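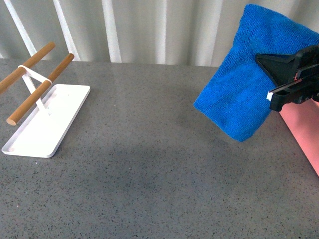 *speckled grey worktop, white curtain behind*

**Getby 2: save wiped after the update, anyone else??**

**warnico_fan**
Right so. Updated Getby 2 on the tablet last night, opened it this morning and my save is gone. Not corrupted, gone. Just the "choose your settlement" screen like I'd never played. I was on day 116 with the whole north shaft dug out and the second furnace going. Same account, same tablet, didn't touch anything else.

Is there a folder it hides in? I've got the file manager on here but no idea what I'm looking for.

**slagheap**
Did you update through the store or put the file on yourself?

**warnico_fan**
Put it on myself. The store one's always weeks behind for me.

**slagheap**
Well there's your problem. If the file is signed differently the old one has to come off first, and when the old one comes off the save goes with it. Did it make you uninstall?

**warnico_fan**
It said "app not installed" the first time so I took the old one off and tried again. Then it worked. Oh no.

**slagheap**
Yeah. That's it gone I'm afraid.

**mossy_pick**
Not always gone! Look in the main storage for a folder called Erkuden. Thats the studio's old name for the game before it came out, they never renamed the folder. Inside there should be one called backup. Mine keeps the last 12 autosaves in there and it survived me moving to a new phone.

**slagheap**
That's the first game. The second one doesn't write there.

**mossy_pick**
It does on mine.

**slagheap**
Because you had the first game installed and the folder is left over. Check the dates on the files.

**mossy_pick**
I have checked the dates. Newest one is from tuesday and I haven't had the first game on here since March. So.

**slagheap**
Fair enough. Which version are you on?

**mossy_pick**
Whatever the store gives me. I don't sideload, life's too short

**ironpan**
You're both sort of right. The store build writes backups to the Erkuden folder if you've got "keep extra copies" ticked. It's under Settings, then Sound, don't ask me why it's under Sound. Off by default. The modded builds mostly strip it out because it asks for the storage permission and people moan about permissions.

**warnico_fan**
ok found a folder called Erkuden. There's a backup folder in it. It's got one file, 200 KB. Is that a save?

**ironpan**
Could be. What's it end in?

**warnico_fan**
.gsv

**ironpan**
That's a save. COPY IT SOMEWHERE ELSE FIRST. Before you open the game again. The game overwrites the slot as soon as you start a new settlement, even if you quit on the naming screen. Lost one that way.

**warnico_fan**
copied to the laptop. now what

**ironpan**
1. Close the game properly, swipe it away.
2. Rename the file slot1.gsv, all lower case.
3. Put it in Erkuden/saves. Make the folder if it isn't there.
4. Open the game, go to Load and hit the little arrow top right, "import". NOT Continue.

If it says "save from a newer version" then the mod you've got is older than it claims and you need the real one.

**tallowcandle**
Or, mad idea, buy it. It's cheaper than a sandwich.

**warnico_fan**
I did buy the first one. And the Warnico map pack. The second isn't sold where I am, it just says not available in your region. Would pay if they'd let me.

**tallowcandle**
Ok didn't know that, sorry. Still think people running unlimited money builds and then wanting help with saves is a bit much.

**slagheap**
Agree with tallow tbh. Unlimited coins kills it anyway, whole point of the early game is being skint and choosing between lamps and a cart. You skip that and there's not much left but clicking.

**mossy_pick**
Disagree, I know I said I don't sideload but my brother plays it that way and just builds daft railways. He's having a better time than me

**ironpan**
Can we not do this one again. There's a whole other thread.

**warnico_fan**
IT LOADED. Day 97 though, not 116. So I've lost the second furnace and a good bit of the shaft. But the bridge is there and all my carts. I'll take that!!

Thank you ironpan, and mossy for the folder.

**ironpan**
Good stuff. Tick the extra copies box now if you've got one.

**warnico_fan**
No box in mine. Will copy it by hand on Sundays or something.

**slagheap**
Glad it worked, I'd have bet against it. If you're redoing the north shaft go in from the Cârstea side this time. Rock's softer and you hit the tin seam a lot sooner. Needs more props but.

**tallowcandle**
Cârstea side floods.

**slagheap**
Only if you dig below the second marker. Stay above it and you're fine.

**tallowcandle**
Mine flooded above it. Lost four carts and the pony.

**slagheap**
Had you built the pump?

**tallowcandle**
...no

**mossy_pick**
the PONY

**sootface**
Sorry to butt in, same trouble but on a phone, and I have no Erkuden folder at all. Played on the store version, never ticked anything. Am I stuck?

**ironpan**
If you were signed in with the game account, try Load, then "cloud". Only keeps one and it's often a few days old. If you weren't signed in then yes, afraid so.

**sootface**
Wasn't signed in. Starting again then. Which settlement's best for the lamps?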